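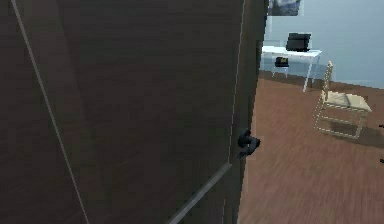

My grandmother owned one good chair and did not let anyone sit in it. It lived in the front room, facing a window that was also not for opening, and it was dusted every morning by a woman who then went and ate her toast standing up in the kitchen. When she died the chair came to me. I sat in it at last, aged thirty-four, and it was dreadful.

I have been thinking about that chair because I have spent the winter asking people about their front rooms, or best rooms, or parlours, or whatever their family called the part of the house that was kept nice for somebody else. I had assumed the habit was dead. Estate agents have been knocking walls through for decades, and we all now live in one long kitchen with a sofa at the end of it. But ask a room full of people who wasn't allowed in where, and you will be there until the last bus.

Tia Sowerby grew up in a terrace in Eltham with five other people and a lounge that was used at Christmas and for the doctor. "We'd be four to a settee in the back, elbows in each other's tea," she told me, "and through the wall there was a three-piece suite having a lovely quiet time." The suite was cream. It had plastic covers, which came off for Christmas Day and went back on before the Queen had finished speaking. Her mother still has it. It is, Sowerby admits, in wonderful condition, and nobody under sixty would take it as a gift.

She doesn't have a best room herself. She has a best towel, which hangs in the downstairs loo, and she has shouted at two separate boyfriends about it.

The usual explanation is money. If you could afford one decent carpet, you put it where the neighbours would see it, and you kept boots off it so they would go on seeing it. I think that covers about half the cases. It doesn't explain my uncle, who was comfortably off and had a dining room with the door shut for the whole of the 1980s. We ate off our knees. Once, on the way to the bathroom, I opened that door to look, and there was a table laid for six, with napkins. I closed it again and have never mentioned it to a soul until this paragraph.

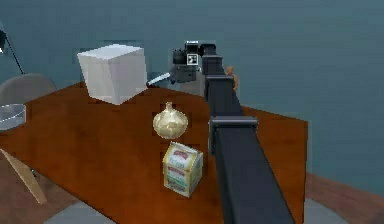 VALCÁRCEL, 2023-02-08

Joaquim Correia has a table that seats twelve and he would like me to know that it never has. We are in the flat above his hardware shop, drinking coffee out of the everyday cups. The good cups are behind glass, where I can see them, and where I suspect I am meant to.

"My wife's parents gave us the table," he says. "It was too big for the stairs. They took out the window. You don't eat soup on a table like that."

So the family has eaten soup for three decades at a folding thing next to the cooker. The big table has been used for a christening, two funerals and the cutting out of a wedding dress. Correia speaks of it as you might speak of a retired racehorse. He has turned down 500 euros for it, from a cousin, and the cousin was not at the next christening.

What interests me is how little anyone enjoys these arrangements. Correia bangs his knee on the folding table most evenings. His daughter does her accounts on the ironing board. Yet when I suggest, as a guest should not, that they might simply sit at the big one, there is a silence of the kind you get when you offer to help a man reverse his car.

Then he says: "And if somebody comes?"

That is the whole religion, as far as I can make out. Somebody might come. I asked everyone I met who this person was, and the answers were not consistent. For Sowerby's mother it was the vicar, though the family did not go to church. For Vasilis Popescu, who runs a removals firm and has carried more unused sideboards down more staircases than he cares to remember, it is always a relative from abroad. "They come once," he says, "and they want to sit in the kitchen."

Popescu can spot a best room with his eyes shut, by the smell (polish, cold air, a very old mint). He says the furniture is a pleasure to move, being empty. Drawers that nobody is allowed to open don't fill up with batteries. His worst job was a bungalow where 158 ornaments had been wrapped ready by the owner, each labelled in pencil, and every one of them went from a cabinet nobody touched to another cabinet nobody touched, 9 miles away. He had to go back for the cabinet key.

The furniture trade, naturally, would love us all to have a spare room again. Lacey Birkett writes the catalogue for Sastico, a small firm whose sofas have names like Fudon and prices like a used car, and she says the fashionable phrase this year is "the quiet lounge". I asked how a quiet lounge differed from a front room.

"No telly," she said. "And you're supposed to go in it."
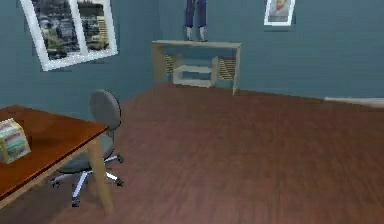 Saved for company: wood floor, teal walls and a desk at the ready.

Supposed to is doing some work there. Birkett's customers write to her, and a fair few of them confess that the quiet lounge has become so quiet that they feel they are intruding. One couple bought a pair of reading chairs and now read in bed, so as not to crease them. Another asks each March for a fresh tin of the leather cream, having put none of last year's tin on anything, in case it marked.

I did find one convert. Haruna Fukuda inherited her aunt's house, best room included, and for a year she obeyed it. She walked round the rug. She kept the blinds at the angle her aunt had kept them. Then her boiler failed, and the only working heater was the one in there, so she moved in with a duvet and a saucepan of noodles and stayed 8 days.

"I spilt something on the first night," she says. "After that it was just a room."

She has since put the bicycle in it. The aunt's friends, when they visit, look at the bicycle and then at the ceiling. They are given tea in the good cups, one of which now has a chip, and Fukuda makes a point of taking that one herself. Mostly. When I went, she gave it to me.

As for my grandmother's chair, I had it restuffed, at a cost I have not shared with my household, by a man who asked whether it had ever been sat in. It is now very comfortable. The cat may not go on it. Neither may my nephew, who is six and made largely of jam, and last week I caught myself eating a sandwich over the sink, ten feet away from it, with the lamp beside it switched on.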